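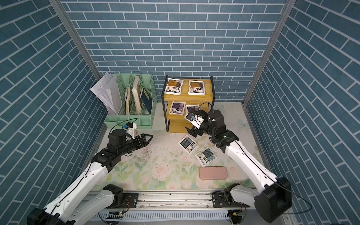
**4.2 Shelf stocking.** The third chore asks two arms on a shared rail to place flat food packets on a small wooden rack. Packets carry orange-brown, purple or gray-blue labels.
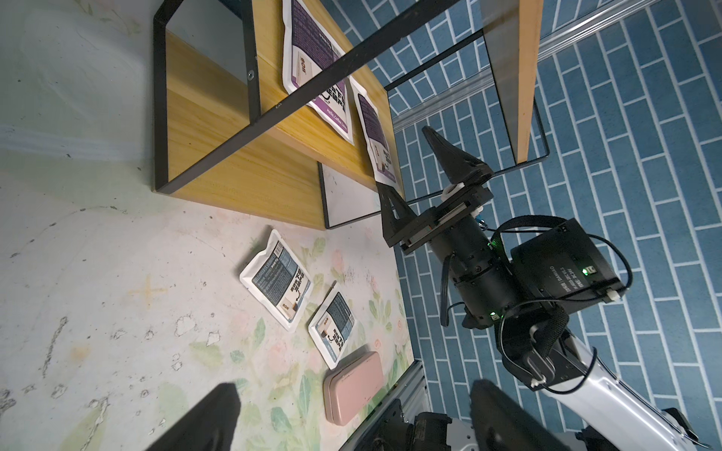 Foil bends under load, so the Ukell grasp planner samples 13 candidate edges per packet and keeps the 2 with the lowest predicted slip.
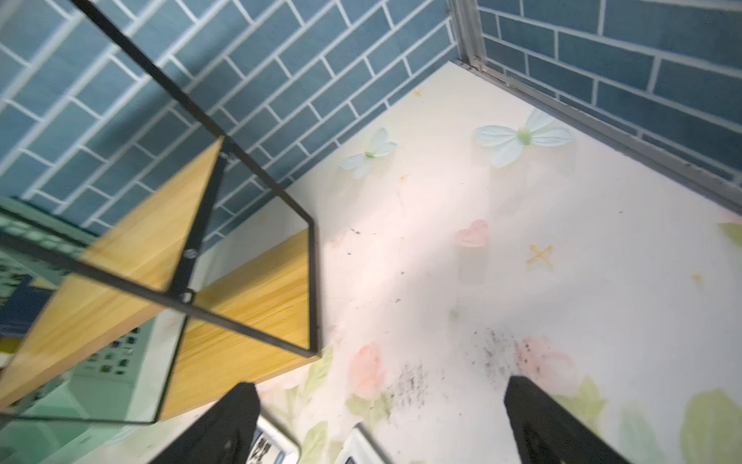
Training used 3,424 episodes from the Zurkov set. Failures cluster at release, where a packet must clear the board edge before the fingers open. A trial ends after 6 failed grasps.

**Figure 2.** Shelf stocking in the booth, with one packet held above the rack.

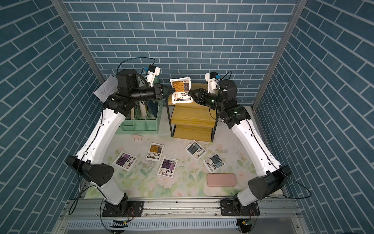 ### 4.3 Comparison with Nurevier

Both policies ran on the same rail and rack.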